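Lab 4 handout: Grasp approach and jaw centering in simulation
Introduction to Manipulation, Unent section
Instructors: Chak-lun Chang, Pin-yu Sin
Revised 20/10/2021

4.1 Scope

Lab 3 ended with the arm at a fixed pose above the board. In Lab 4 you write the approach and the closing command. Everything is done in the simulator; hardware time at Drestenmont starts with Lab 6, and only for groups whose Lab 4 and Lab 5 logs have been accepted.

You will need the course build of Zorcombe and the scene file from the section folder. Do not edit the scene file. If your controller needs different friction values to work, report that in the log and leave the file alone.

4.2 Frames

Three frames matter in this lab: base, tool and block. The tool frame has its origin midway between the finger pads, with z pointing out of the gripper along the approach direction and y running from one finger to the other. The block frame has its origin at the geometric center of the block. Check the sign of y before you run anything. Most of the failed runs last May came from a flipped y axis, and the error is hard to spot while the block is near the middle of the jaws.

The approach error is the block origin expressed in the tool frame. For a centered grasp the y component should be close to zero. The z component is set by how deep you want the fingers to reach and is your choice, within the limits in 4.4.
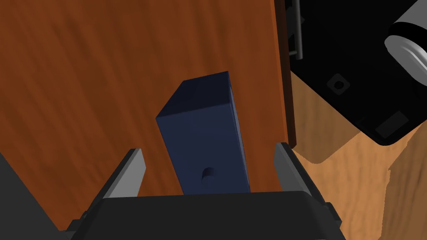 Centering is judged from the wrist view and from the logged pose, and both have to agree. The wrist view is the one with the gripper housing along the bottom edge. Stop the approach with the jaws open and check that the block stands between the two gray fingers before you send the close command. The round hole in the navy face is a poor centering reference: it sits slightly to the left of the middle of that face, so a controller that servos on the hole will carry a constant offset. Use the long edges of the block and take the midline. The housing also hides the base of the block at this stage, so get the base position from the pose log.

4.3 Procedure

Load the scene and reset the arm to home.
Move to the pre-grasp pose from Lab 3.
Advance along tool z in steps of 10 mm. Log the error at each step.
Stop with the jaws open. Save the wrist view.
Close, wait for the contact flag, lift.
Repeat for 9 seeds from the section list. Seed 108 is compulsory — it puts the block at the largest yaw.

4.4 Limits

The fingers must not touch the board. Any board contact in the log voids that run, including contact after the lift. Joint limits are those in the Vestergaard notes, section 2.

4.5 Submission

One log per seed, one saved wrist view per seed, and a plot of y error against step number. State your axis convention in the first line of the report. Pin-yu Sin takes questions on the simulator, Chak-lun Chang on the kinematics.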